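Software Hardware Notes Gallery Contact

Search this site Enter keywords Go

Projects > Trarnby > Gallery

Trarnby grasp planner: mixed bin

Trarnby is the planning software we use at Worstead for picking from cluttered bins. It takes segmented regions from Sasitz, our perception package, scores the grasp candidates for each region, and passes the best one to the arm controller along with a collision-checked approach.

Version 17 changed how cloth is handled. Older versions treated a draped blanket as a rigid surface and ranked the flat middle of it first. The planner now looks for folds and raised edges, and it lowers the score of any region that runs over the rim of the bin. Hard objects close to cloth get a second pass with a steeper approach angle.

The January log has 1,502 planned grasps. Planning time is capped at 800 milliseconds per grasp. If the cap is reached, the best candidate so far is used and the event is written to the log. Most of the capped cases were in the corners, where the rim leaves few approach directions open.

Page updated Monday, February 5, 2024. Click the picture for full size.
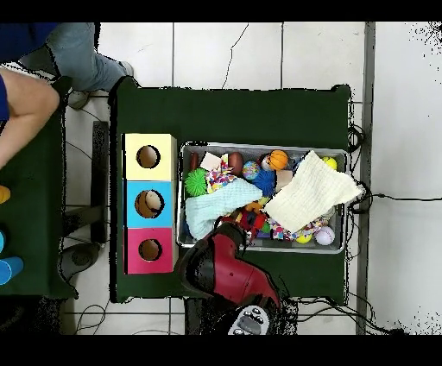
Text and photo: T. Rees

Mixed bin with balls, soft toys and knitted cloth, gripper over the lower-left corner. The light blue cloth and the large white blanket both hang over the rim, so the overhang penalty applies to both. The stacked boxes on the left are in the collision map as a single obstacle.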